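3. Collecting Demonstrations in a Project Course

3.1 Course setting

The data used in this paper were gathered in the robotics project course at Mevholm, an elective for third-year students in mechanical engineering and computer science. The course runs over one term. Students work in pairs, and each pair is responsible for one manipulation task from the first written definition through to a trained policy. No lab robot is needed until the last part of the term. Until then all demonstrations are recorded with Rotura, a hand-held two-finger gripper with a wide-angle camera mounted behind the fingers. The same finger geometry is used on the Perron arm on which the policies are later run, so that the images seen in training and at test time are close in layout.

Recording takes place in ordinary meeting and teaching rooms. We made this choice in the second year of the course. In the first year, every pair recorded on the same bench in the lab, and the resulting policies failed as soon as the bench was moved closer to the window. Students now book a room, set out the objects for their task together with other items that have nothing to do with it, and change the layout between blocks of recordings. The layout must be changed by hand and may not be copied from a sheet. Chairs, screens and curtains are left as they are in the room.

3.2 Task definition

Each pair hands in a task sheet before recording. The sheet states the target object, the region in which it may start, the allowed grasp, and the condition under which a demonstration counts as complete. Pairs working on plug-and-socket tasks must also state which part of the target the fingers may touch. This last item was added after a term in which two operators in the same pair used different grasps on the same adapter, one across the long side and one across the short side, and the trained policy settled on an approach between the two.

Figure 1. One camera view from a plug-and-socket task. The pink adapter between the fingers is the target object. A white power strip is on the left.

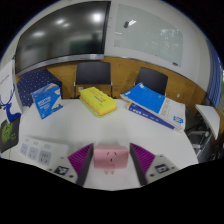 Demonstrations are limited to a single grasp attempt. If the object slips, the operator ends the recording and marks it as a failure in the log. Failed recordings are kept but are left out of training in the baseline condition. Regrasping was allowed in an earlier version of the course. It produced long recordings in which most of the motion was correction, and students found these hard to segment.

3.3 Recording procedure

A recording session starts with a calibration sweep. The operator opens and closes the fingers fully 3 times with the markers on both finger plates in view. The sweep is used to recover the finger width from the marker positions and to detect a loose plate, which was the most common hardware fault. The operator then records demonstrations in blocks, and the partner keeps the log and changes the layout between blocks. The roles are exchanged at the halfway point of the session.

Each pair must submit 70 accepted demonstrations by the Wednesday before the training phase. Across the class this gave about 700 demonstrations for the term reported here. Acceptance is decided by Stustum, our checking script, which rejects a recording if the camera pose is lost, if a finger marker is hidden for too long, or if the final finger width does not fit the task sheet. Students receive the reason for each rejection as plain text.

Hidden markers caused most of the rejections in the first block. Operators tended to roll the wrist to get a better view of the object, which brought a marker plate behind a neighboring item. After feedback, most pairs either widened the spacing on the table or changed the direction of approach. Both changes reduce rejections, but the first also makes the layouts less varied. We therefore ask pairs to note in the log any change in spacing made for this reason.

3.4 Labels and grading

Students label the moment of first contact and the moment of release by hand. Both members of a pair label the same subset of recordings independently, and the difference between their labels is reported in the final write-up. The grade depends on the task sheet, the log and the analysis of failures. The success rate of the policy on the arm is reported but carries no weight. When it was graded, pairs picked easy targets and recorded in a single layout, and the data were of little use outside the course.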